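Sorting small toy blocks and parts on a long table – how do you keep it under control?

Posted by Plornadel_parts

I have two cream tables pushed together and use the front one for sorting small colored blocks. The back one is where everything else ends up: a clear plastic box of small pieces, a big clear bag of mixed parts, and a flat pile of more bags. There must be about 3000 pieces in the whole collection. I lose track of what I've sorted, and the greens are the worst. How do other people set this up? 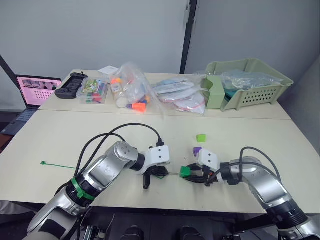 Front table mostly clear, bags and box at the back

2 replies

jedmont_attic

Keep the front table for one color at a time and put the rest back in the box before you start the next. I work in batches of 30. A bigger batch takes longer to check and I make more mistakes.

For the greens, put a lime one and a dark one next to each other with a gap between them and sort against those two. Do it in daylight if you can. Under a warm bulb they look almost the same.

Also get rid of the big bag. Four shallow boxes with lids will do more for you – I paid 25 dollars for mine at Tindby and they stack. 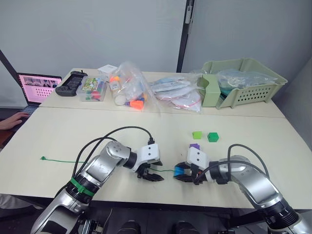
Adeyemi Crafts

Agree about the boxes, not so sure about sorting by color. I go by size first and then color. Bags are fine for storage if you write on them.

The seam between two tables can also catch small pieces. I ran masking tape along mine in February and it's still holding.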